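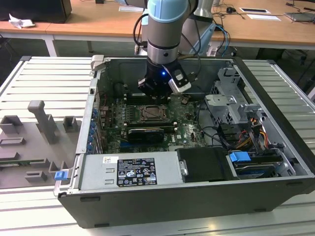

The Second Life of the Office Desktop

At Okorus, a computer refurbishing program in Bendville, the work of keeping old machines in service begins with an open case and a careful look at the processor socket.

The desktop towers that arrive at the Okorus workshop in Bendville are seldom broken in any dramatic sense. Most come from offices that have replaced every computer on a floor at once. They are heavy, plain and black, with steel interiors, and they were built to be opened by people who had many others to open the same day. Blue plastic marks the parts that are meant to be handled: the latches along the expansion slots, the tab on the drive tray, the release at the corner of the power supply.

Okorus received 230 of these machines during its most recent intake. Each is laid on its side, the side panel is taken off, and the interior is examined before any decision is made about its future. A tower that passes goes on to a school, a library or a household that has applied for one. A tower that fails is taken apart for its sound components.

"People expect the hard drive to be the interesting part," said Dean Marsden, who directs the workshop. "A drive can be swapped in a minute. The board decides whether you have a computer."
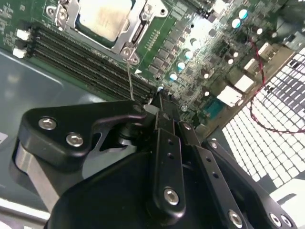 Reading time: 3 minutes

Memory is removed first. The modules are tested separately, and the long black slots are left open so that they can be inspected for dust and bent latches. The cooler follows. Once it is off, the metal cap of the processor is exposed, and its surface is often scuffed after years of service.

Old thermal paste is the most common complaint in the workshop's records. The compound fills the tiny gaps between the processor and the cooler and carries heat from one to the other. With age it can dry and crack, and a machine in that state may run its fan constantly or shut itself down on a warm afternoon. Many owners conclude that such a computer is worn out. In a good number of cases it needs a cleaning, a fresh application of paste and nothing more.

The workshop's written procedure, known internally as the Kiduvum sheet, sets aside 53 minutes for a full inspection. Experienced staff members can finish sooner but are asked not to. The sheet was drawn up after a season in which several boards were damaged by haste, all of them at the same point in the process.

That point is the socket. On many desktop boards the processor rests on a field of very fine contacts and is held down by a hinged metal frame and a small lever. With the frame raised, the contacts have no protection. A sleeve, a dropped screw or the corner of the processor itself can bend them, and a bent contact can be enough to retire a board.

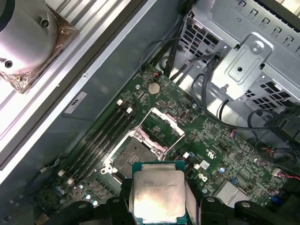
BENDVILLE, June – The processor is handled by its edges. This is the first rule taught to new staff members, and it applies whether the part is going in or coming out. Fingerprints on the metal cap can be wiped away. Skin oil on the underside is a more serious matter.

Alignment is the second rule. A processor fits its socket in one orientation only, and the notches or corner mark must be matched before it is lowered. It is set straight down, without sliding, and it should need no pressure from above. The frame is then closed and the lever brought down. The lever does call for some force, which tends to alarm beginners – Mr. Marsden advises them to stop, check the alignment once more and then continue.

A third rule concerns the small round battery found on most desktop boards, which keeps the clock and the basic settings when the machine is unplugged. Okorus replaces it as a matter of course. The part costs very little, and a dead one produces odd error messages that send recipients back to the workshop in some distress.

Cables receive attention as well. Power leads in these cases are gathered in thick bundles, and a loose wire can come to rest against a fan. The Kiduvum sheet asks that every lead be routed away from moving parts before the panel goes back on.

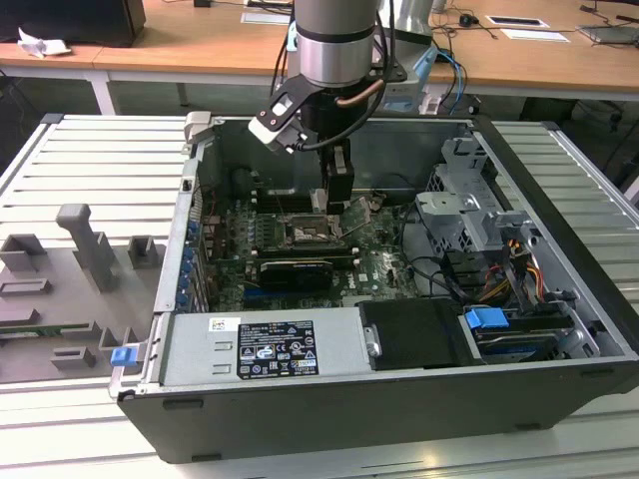
Volume 3, page 60

The graphics card and power supply are dealt with last. Many office towers carry a modest card that is still sufficient for schoolwork, video calls and household accounts. The power supply is tested under load and is never opened. Its label gives the ratings, and the workshop copies these into the record for each machine.

Almost all of the most recent intake has now been through inspection. The remaining towers will be reviewed on Tuesday, when the Yazıcı Reading Room is due to receive its first group of finished computers. Staff members there have asked for a short printed guide to cleaning the fans and vents, and Okorus has agreed to supply one with each delivery.

Readers who wish to donate a desktop are asked to remove personal files, to leave the hard drive tray in place even if the drive has been taken out, and to include the power cord. Monitors are not accepted at present.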